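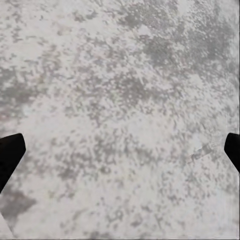

Corinne Park wrote back within the hour to ask whether we had gone soft, and whether page two of the last newsletter truly meant that a run with nothing in the gripper has to be logged like any other run. It did. It does. She has 262 runs on the simulated bench to get through before the spring review and she would like it known that she regards rule 6 as a personal attack.

So, rule 6, again, with feeling.

An approach is a run. If the fingers open, come down over the surface and go home with nothing between them, you still write down the start height, the opening width, the surface file and the name of whoever pressed go. You do this in the shared log. The back of the Adelgate delivery slip has served us nobly since September, but it is retired.

The reason is dull and goes like this. Last fall we compared two versions of the same pick routine and the newer one looked wonderful. It had 84 good picks out of 100. The older one had fewer, and we were all ready to order cake. Then Esmaeil Karimi went through the raw files and found 27 approaches that had never made it into the newer routine's total, on the grounds that the arm "wasn't really trying." An arm is always really trying. It has no other setting. Cake was postponed.

A few points that came up in the replies, in no special order.

Clearance. The minimum hover height over a bare surface is whatever is written on the setup sheet for that day, and it applies in simulation too. Yes, you can drive a simulated finger through a simulated countertop and the countertop will not send you a bill. The habit comes with you to the real bench, where the countertop is ours and so is the bill.

Surfaces. Please stop swapping the bench texture halfway through a set. Several of you find the speckled stone ugly. It is staying. Mottled surfaces are where the vision step gets ideas about objects that don't exist, and we would like it to have those ideas early and in front of us. If you want plain white for a quick check, start a new set and say so in the title. "test_final_new2" does not say so.

Wrist view. Save the first image and the last image of every run, including the dull ones. Especially the dull ones, Corinne. Both fingers should be in view at the widest opening you plan to use. If one has wandered out, sort that out before you start and note what you changed.

Stopping. Whoever starts a set is the one who watches it. Handing over is fine, provided the other person knows they've been handed something. Calling "it's yours" down the hall at a closed door was tried twice and is now covered by rule 9.

Vandent people have asked if they can keep using their own form. You can, as long as it has the same fields in the same order — Esmaeil has a script that reads them and it is a sensitive creature. The Rorno group have a form with no field for failures at all, and we admire the confidence, but no.

The revised sheet is dated Mar 30, 2023 and hangs by the door, over the old one, which some of you were still quoting. Comments go to Esmaeil in writing. Corinne's have been received, all four pages, and rule 6 stands.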